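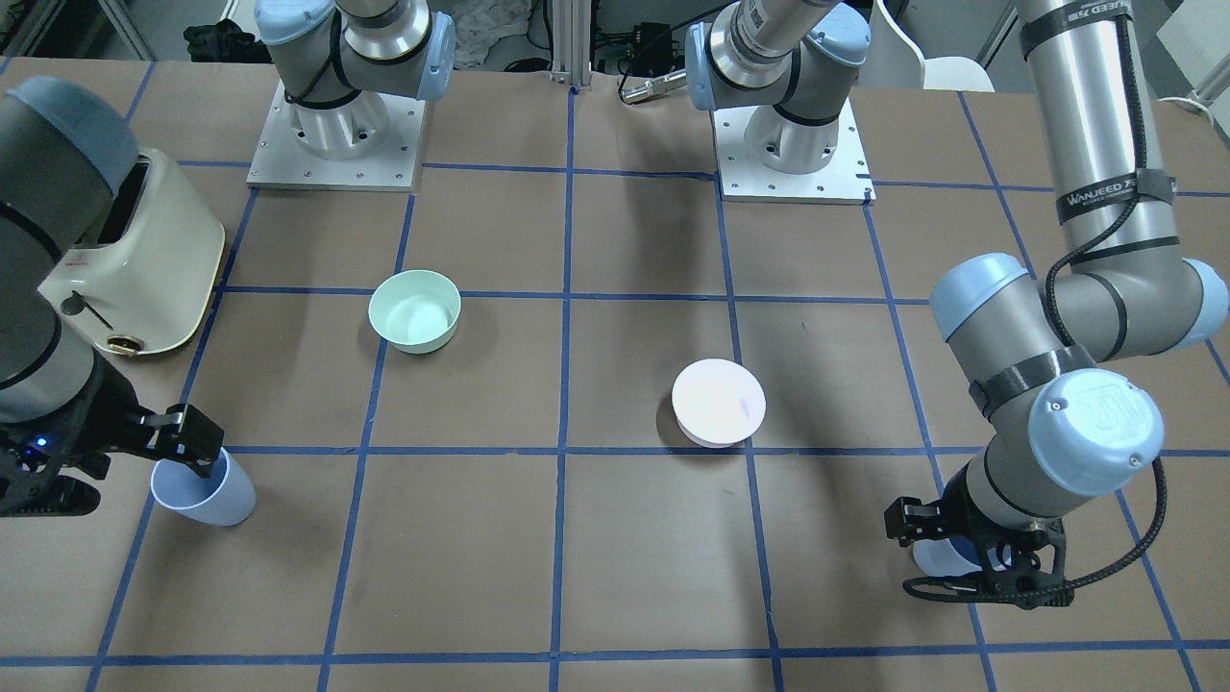 # Two arms, two cups, one grid: how do we keep them from drifting?

**Nathalie Gill**, posted May 4, 2018

Hi all! I'm in the spring robotics class at our community college and my team's project is table setting with two UR arms. Cups and bowls go to squares on the table, and we get scored on how close each thing lands to the middle of its square. We laid down kraft paper and made the grid with blue masking tape, and our software is Pridar with the Skutirer planner on top (the class standardizes on those, so please don't tell me to switch).

My trouble is with the cups. The bowls go where I tell them, more or less. But with the cups, the left arm is fine near the front of the table and gets worse the farther back it goes, and the right arm is off by the same little bit everywhere. We've done 202 trial runs since February and logged all of them, and 41 ended with a cup on its side. I re-taught the pick positions twice and it helped for maybe a day.

Both arms are supposed to share one table origin, which is the corner of a tape square. I touch a fingertip to that corner, save it, and go on to the next arm. Is that wrong? Our teacher says to work it out ourselves (ha), and the demo is coming up fast.

I've got both grippers opening over the cups before a pick, and this is the kind of position I'm starting from: 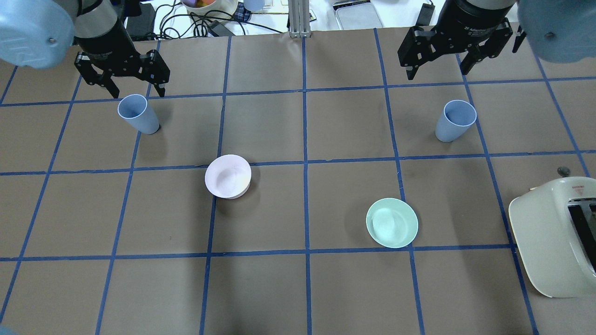 *Both grippers open, one over each cup. Bowls and toaster stay put for this test.*

The toaster is an obstacle, by the way. The arms have to work without touching it. We've never hit it, knock on wood.

---

**Annick Gosselin**

Hi Nathalie, I helped out with a high school club that did nearly the same thing (blocks, no cups), and your two arms sound to me like they have two separate problems.

The right arm being off by the same amount everywhere is the easy one. That's usually the tool offset. Go into the tool settings and check the length and the sideways numbers for that gripper. We once had the values from our old Losex fingers still saved in there after we'd put new ones on, and I spent a whole evening blaming the camera!

The left arm getting worse with distance sounds like rotation. If you only touch one corner, the arm knows where the table starts but it has no idea which way the table points. A tiny angle doesn't matter up close and then it matters a lot at the far end. So:

1. Touch the origin corner.
2. Touch a second point as far away as you can reach along the same direction.
3. Touch a third point off to the side.
4. Build the table frame from those three, and do it for each arm separately.

And please don't use tape edges for your points. Masking tape stretches when you pull it, and your long lines have some wiggle in them. Make little pencil crosses with a real ruler and a square, and let the tape just be for people to look at. If the paper can slide at all, tape the edges of it down first or you'll be doing this again tomorrow.

For the tipping, come straight down, close slowly, and after you let go lift straight up a good way before you move sideways. Ours kept catching on the way out.

---

**Lương**

did you check the base bolts? ours were loose

---

**Nathalie Gill**

Annick, you were right about the tool offset, the right gripper still had the numbers from last semester's group. Fixed that in five minutes and I feel a bit silly. Did the three points with pencil crosses for the left arm too, and the back row is way better. I still get one bad square in the far corner, so I'm going to redo my third point farther out tonight.

Lương, bolts are tight on both, but I hadn't looked, so thanks!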